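Plirow bed-sweep teleop set, v2

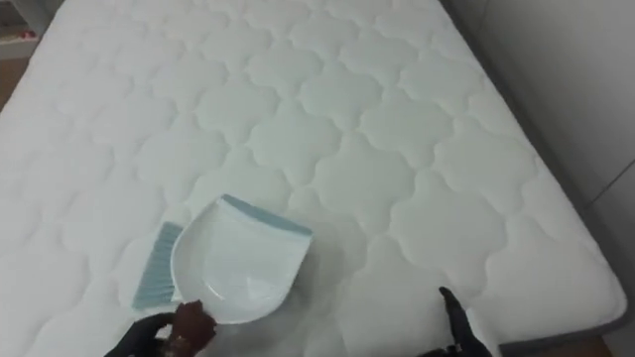

Sweeping with a dustpan and hand brush on a bed, two arms, remote controlled the whole way. 342 episodes, most under 60 seconds. Operators were Fatima Afolabi and Kieran Cropper, from the Wuria desk, head view only. Start pose is not fixed, on purpose. In some starts the left gripper already has the pan by its handle and the right one is open over the quilting, brush still lying on the mattress behind the pan. In others both tools are down. Don't filter one kind out, the policy needs both.

What's in each episode
head video, joint states for both arms, gripper open/close, operator id, one line text label. No force data. Depth was recorded but the timestamps drift so its left out for now.

Known problems
- White pan on white fabric. Auto masks lose the edge of the pan a lot, the light blue rim is the part to track.
- 22 episodes have the old gripper scaling. Listed in bad_scale.txt, multiply by 2 or drop.
- Labels say "brush" and "sweeper" for the same thing. Will fix.
- Kieran's early ones are slow. Still good.

Splits
By operator and start pose, not random. Please keep it that way if you report numbers.

To do
depth resync, second matress, success flags (Amber Tunstall has these half done, aiming for December)

Questions to Donal Phelan. Internal use until the Furnival review is finished.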